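Looking after the hand gripper -- a small gallery

Hello again, and thank you to everybody who wrote in after the May page. Several of you asked how we set up and look after the two-fingered hand gripper, so I have put a few pictures together. The mouse is what we check the fingers on, and Kamol Kaewsai, bless him, has given up asking for it back.

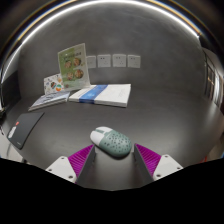

A finger either side of the mouse, with the mouse on the bare table.
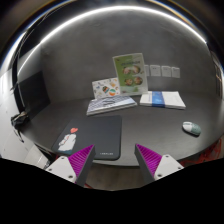

Fingers apart and the ribbed pads in good view, along with the dark fastenings on both plates.

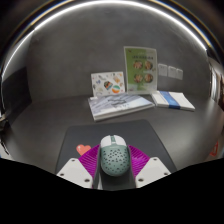 Mouse between the pads, over on the mat.

The pads are the part that wants most of the care. I go over the ribs with a soft brush and a barely damp cloth, and then leave them well alone until they have dried properly -- Wiroj Ongart once put his back on in a hurry and had the whole lot slipping by teatime. We look for little splits at the root of each rib, and a pad with even one goes in the spares tin for practising on.

After that come the screws. Do them all up loosely first, close the fingers gently so that the pads find each other, and only then tighten, a bit on one side and a bit on the other. It is slow, and I rather enjoy it with the radio on! Oriana Sepúlveda keeps the log, and her last entry has our present pair at 3,681 closings, with a check after every 207.

New pads should be coming from Skudo before long, a box of 20, and Charoen Bunnag has promised to show me his way of fitting them without pinching a thumb.

Page last changed 01/06/2021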